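Haugland Wall-Mounted Folding Drying Rack

Home / Laundry / Drying Racks / Wall-Mounted

By Idoretti. Sold with wall plate, screws and anchors. In stock, ships Tuesday.

The Haugland is a drying rack for people who don't have floor space for one. It mounts on the wall at shoulder height, folds flat when you're done with it, and opens with one hand. The arms are powder-coated steel and the hanging bars are stainless. There are no plastic joints in the folding mechanism.

We have sold the Haugland in one form or another for nine years. The current version has a thicker back plate than the old one and a catch on the left side that keeps the rack from dropping open when somebody bumps the wall. If you own the older model and only want the catch, it is available as a spare part and fits without drilling.

Where to hang it

Most customers put the rack over a washer, a bathtub or a utility sink. Over a front-loading washer, leave enough height to stand in front of the machine with the door open and still reach the bars. Over a top-loader, fold the rack before you lift the lid, or mount it higher.

The back plate has to go into studs or masonry. The anchors in the box are for brick and concrete. They are not meant for drywall alone, and a rack full of wet towels will pull out of plain drywall sooner or later. If your studs don't line up with the holes, use the Haugland mounting rail (sold separately), which spans two studs and gives you a slot to slide the rack left or right before tightening.
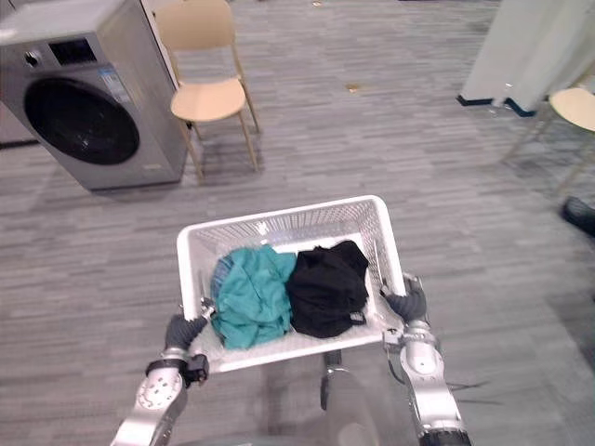
The rack holds one average wash load if the load is sorted before it goes up. Shirts and other long items go on the front bar, where they can hang free of the wall, and socks and underwear go on the two bars closest to the plate. A rectangular basket like the white one, with mesh sides and a smooth rim, is easier to work from than a round hamper, and it will sit square on top of a washer while you hang things. Clothes that have been left crumpled should be shaken out first and hung by the hem. Heavy knits are better dried flat. Lay them across all the bars with a towel under them.

Air moves better through the rack if you leave a gap between pieces. In a bathroom, run the fan or open the window. In a basement, a small fan pointed along the wall will cut the drying time more than anything else you can do.

Specifications

Hanging bars: 5
Width: 67 cm
Maximum load: 21 kg, spread evenly
Frame: powder-coated steel
Bars: stainless steel
Colors: white, gray, black
Assembly: back plate only

In the box

Folding rack, assembled
Back plate
Screws and masonry anchors
Hex key
Paper drilling template
Instruction sheet

Installation

Tape the paper template to the wall and check it with a level. The instruction sheet shows the rack being mounted by one person, and it can be done that way, but it goes faster if someone holds the rack while you start the top screws. Drill, set the anchors if you're using them, and fasten the back plate. Hang the rack on the plate and tighten the two set screws underneath with the hex key. Open and close it a few times before you load it. If the arms rub against the wall, the plate is not sitting flat — loosen it and check for a ridge of paint or old caulk behind it.

Care

Wipe the bars with a damp cloth every month or so. Don't use bleach or scouring pads on the powder coat. The hinges come greased and should not need anything for the first few years. If they start to squeak, use a dry silicone spray. Oil will end up on your clothes.

Customer review

"Bought the gray one for a narrow laundry closet. The drilling template was accurate and the bars are spaced far enough apart for thick socks. I would have liked hooks at the ends for hangers. The catch is stiff at first but loosened up after a couple of weeks." — Mimoza Živković

Reply from Idoretti: End hooks are available as an add-on. They clip over the outer bar and take two hangers each.

Goes with this product

Haugland mounting rail, for walls where the studs don't line up
Haugland end hooks, pair
Ovlow clothespin bag, cotton, hangs from any bar
Drarard ceiling rack, for rooms with no free wall

Shipping and returns

Racks ship in a flat carton. Unused racks can be returned within the period shown on your receipt. We can't take back racks that have been mounted, but missing or damaged parts are replaced at no charge. Write to us with the color of your rack and the part name from the instruction sheet. The white finish was changed slightly last October, so please tell us if yours is older than that and we'll match the part from remaining stock.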